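Biltel opens its term base to freelance translators

Translation company Biltel has opened its customer term base to the freelancers who work for it. The change came into force in March 2022 and concerns all language pairs which the company offers. Until now, only the in-house staff could search the terms directly, and freelancers received a separate word list together with each job.

The word lists were a source of complaints for many years. They were exported from the term base when the project was created, and if the customer approved a new term the next morning, the translator did not hear about it before the proofreader had already marked the old one as an error. In long projects with several translators, there could be three versions of the same list in use at one time.

The new access works through Nekine, the translation management system that Biltel took into use two years ago. The translator sees the approved terms next to the text, together with the date of approval and a short note on usage, if there is one. Forbidden terms are shown in the same window. It is also possible to suggest a new term or to comment on an old one, and the suggestion goes to the terminologist of that customer.

Ivan Kostiuk, head of terminology at Biltel, tells that the pilot was started with one customer only, the household goods maker Pedetti. The Pedetti collection has 1,748 entries in its source language, and 1,154 of these had an approved equivalent in all target languages when the pilot began. The rest were missing at least one language, mostly the smaller ones.

"We knew that there were gaps, but we did not know which gaps hurt people in daily work," Kostiuk says. "Now the comments tell us this."

During the pilot, 70 freelancers had access to the collection. They sent in 135 suggestions, and the larger part of them concerned names of parts and materials, where the old entries were based on a catalog that Pedetti does not print anymore.

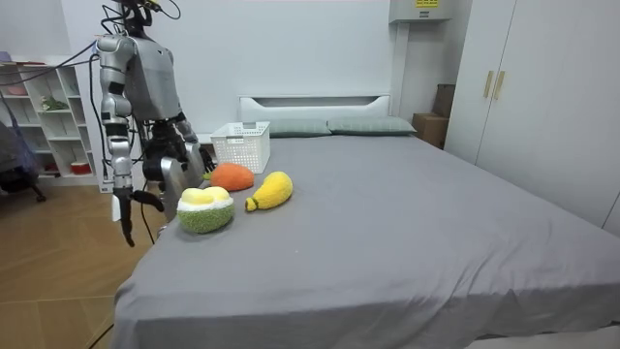 Chantelle Mthembu would have liked to see the access much earlier. She says that she kept her own list for Pedetti for six years and corrected the same four words in every job, because the official list always came back with the old forms. Her only wish now is that the comments get an answer also when the answer is no.

Kostiuk admits that the answering times have varied. In the pilot, the terminologists promised to handle each suggestion within five working days, but some waited for more than two weeks, in particular when the customer had to be asked. From now on, the system shows to the sender whether the suggestion is open, accepted or rejected, and a rejected suggestion must have a written reason.

The payment question was also discussed before the opening. Freelancers do not get a separate fee for suggestions, but time used for a term question in an ongoing job can be invoiced by the hour, if it is agreed with the project manager first. The same rule applied earlier to questions by email.

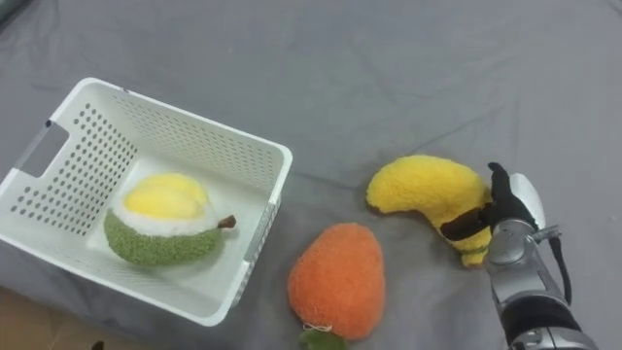 Short product texts are the type of work where Biltel expects to see the difference first. A product text of 20 words can contain five terms, and there is hardly any context around them to help the translator. Take a white plastic basket with rows of small round holes in its walls and a slot cut in the short end for a handle: is the wall perforated, pierced or simply "with holes", and is the slot a handle, a grip or a hand hole? Each choice is correct language, but the customer wants one of them in the catalog, on the label and in the web shop. In such cases, the usage note is often more useful than the term itself.

The next collection to be opened is that of Yuan, planned for May. It is older than the Pedetti one and contains many duplicates — Kostiuk's team is merging them at the moment. Freelancers who work for Yuan will receive their login details by email from their project manager, and the old word lists will be sent along with jobs until the end of that month.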